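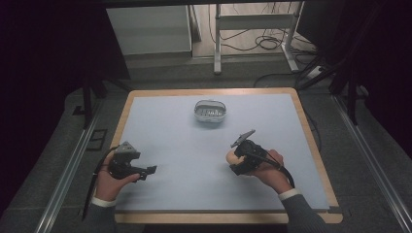
Bench Check Before Demonstration Recording: Hand-held Grippers

Site: Prundley, bench room
Pair on shift: Chang-ho Yook (demonstrator), Ignacio Campos (checker)
Checked by: Ignacio Campos
Signed off by: Aurelio Nieto
Day and time: Monday, 08:40

Fill in before the first take of the shift and again after any change of bench, cable or gripper. Mark each line OK, FIX or STOP. A STOP means no recording until Aurelio or Unai Alcaraz has been to the bench. Write the comment at the time, not at the end of the shift.

1. Table and work surface

1.1 Table does not rock when leaned on at each corner. OK

1.2 Work surface clean, no tape residue. OK
Comment: Wiped down first thing. Old tape mark near the front came off with the citrus cleaner.

1.3 Wooden border free of splinters where the forearms pass over it. FIX
Comment: Rough spot on the near strip, right of the middle. Sanded by hand at 08:50 and rubbed with a cloth, no snag. Please look again on the next check.

1.4 Only the task items on the surface. No pens, phones, cups or spare parts. OK
Comment: One white oval container with the small items already in it. Placed at the far side, midway between the two grippers, as the task card says.

1.5 Container sound, no cracked rim. OK

2. Grippers

2.1 Housings closed, all screws present. OK

2.2 Jaws open and close fully by hand, no grit or catching. Left OK, right FIX
Comment: Right jaw slow to open for the first few squeezes. Cleaned the slide and it freed up. Chang-ho says it did the same last week. If it comes back, swap for the spare in the Trenon case and tag this one.

2.3 Jaw pads not torn or lifting. OK

2.4 Grey top pieces tight on both grippers, no play when pushed with a thumb. OK
Comment: Do not carry the grippers by these. Left one was found loose in April and a morning of takes had to be thrown out.

2.5 Demonstrator can let go of either gripper at once without a strap or cable holding the hand. OK

3. Cables

3.1 No cuts, flat spots or bare wire along either gripper cable. OK

3.2 Left cable runs off the table on the left and does not cross the work area. OK

3.3 Right cable has enough slack over the hand and wrist for a full reach to the far edge. OK
Comment: Chang-ho reached to both far corners with no pull. It does lie over the top of the hand, so stop the take if it slides down towards the jaws.

3.4 Floor cables behind the table kept clear of anywhere people walk. FIX
Comment: Still a tangle round the white frame. Nobody needs to go behind the table during a take, but Unai does when he resets the tracking. Shih-chieh Shih has asked for cable covers. Until they are fitted, go round by the cabinet side.

3.5 Power strip not overloaded, plugs fully in, strip not under anything. OK
Comment: Gripper chargers stay off this strip. Use the wall socket.

4. Floor and stands

4.1 Metal rails on both sides of the table fixed down and not bent. OK
Comment: Trip risk when stepping in from the side. Walk in from the front. Told Chang-ho again.

4.2 Stand and tripod legs fully spread and locked. OK

4.3 Carpet flat, no lifted edges. OK

4.4 Light even over the work surface. OK
Comment: The corners of the room are dark with only the bench lights on. Fine for recording. Switch the ceiling lights on before anyone moves about at the end of a session.

5. Demonstrator

5.1 Cuffs close at the wrist, nothing hanging. OK
Comment: Grey sleeves with white cuffs, allowed. No bracelets or watch.

5.2 Seat and table height comfortable, shoulders not raised. OK

5.3 No pain or numbness in hands from the last shift. OK
Comment: Asked. Some stiffness in the right thumb on Friday, gone now. Limit is 46 takes before a proper break, and the break is taken away from the bench.

5.4 Demonstrator knows the stop word and the checker can hear it. OK

6. First take

6.1 Both grippers start with jaws facing inward, towards the container. OK

6.2 Tracking holds for both grippers through one slow practice run. FIX
Comment: Lost the left one twice when the wrist rolled outward. Unai reset it and the second practice run was clean. Keep the wrist flatter on the left side.

6.3 Practice run deleted, take counter set to zero. OK

6.4 Target for the batch written on the board. OK
Comment: 100 for the day, towards the 2,000 for this task. We passed 1,000 last week.

Open items carried forward

Border, rough spot (1.3): Ignacio, look again next check.
Right gripper jaw (2.2): Chang-ho to report any sticking.
Floor cables (3.4): Shih-chieh, covers on order. Stays open until they are down and checked.
Left tracking (6.2): Unai to watch the first ten takes.

Result: cleared to record, with the open items above. A.N.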